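The Patch Desk: Network Gear, Cables and Other People's Promises

Posted by Clive Ackroyd, 16 March 2025

I have been told three times now that wired networking is finished. The last person to tell me so, a sales rep for Skovano, then asked if there was a cable he could plug into because the guest wifi wasn't letting him on. So forgive me if I put together a gallery page about a rack, a switch and a blue Ethernet cable, and forgive me again if I don't gush over them.
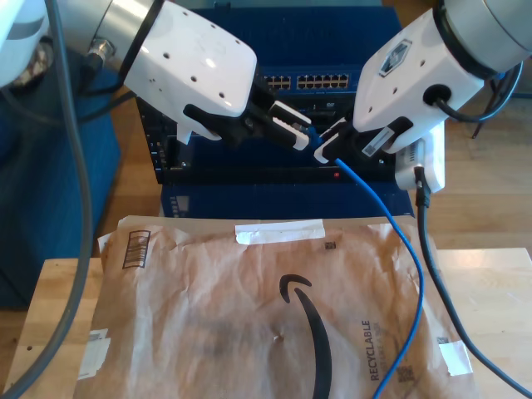
My quarrel is with the way this gear gets sold. Mohit Tripathi and I spent most of last June going through product pages for small racks and patch cables, and we came away with a long list of claims and very little we could check. One Pastano listing promised "studio-clear sound" from a network cable. A network cable carries packets. If they arrive, they arrive, and your music has no idea what the jacket cost.

Blue rack, blue cable
Mohit likes the dark blue. I asked him what it does for throughput and he changed the subject. I'll admit a bright blue cable is easy to follow by eye, though so is a bright anything, and color means nothing unless you write down what you meant by it. I have met buildings where blue was phones, blue was cameras, and blue was whatever had been on sale.

The switch
Two banks of ports. People see a row of openings and assume they need to fill it. At home I use 3 ports out of 8 and have never once lain awake over the others. Buy for what you have, plus a couple, and be suspicious of anyone whose answer to every question is a bigger box.

The little red light
Ask four people what a red light means and you'll get power, fault, standby and "it's always done that." The Rainer manual on my shelf gives red two different meanings depending on the page. Look it up for your own model before you start pulling plugs – and before you believe a forum post, mine included.

Power adapters
White, rectangular, and too wide for the outlet next door. Every maker seems to think theirs will be the only one on the strip. Put a label on both ends of the cord. Mohit says this is fussy. Mohit also once unplugged my router while looking for his phone charger.

Padded mailers
Fine for a cable, in my view, and a poor idea for anything with ports on it. Amazon's smile doesn't make the padding any thicker.

More galleries are over on our Fotosska page, which claims 3687 views. I'd guess roughly half of those are me checking whether the captions saved.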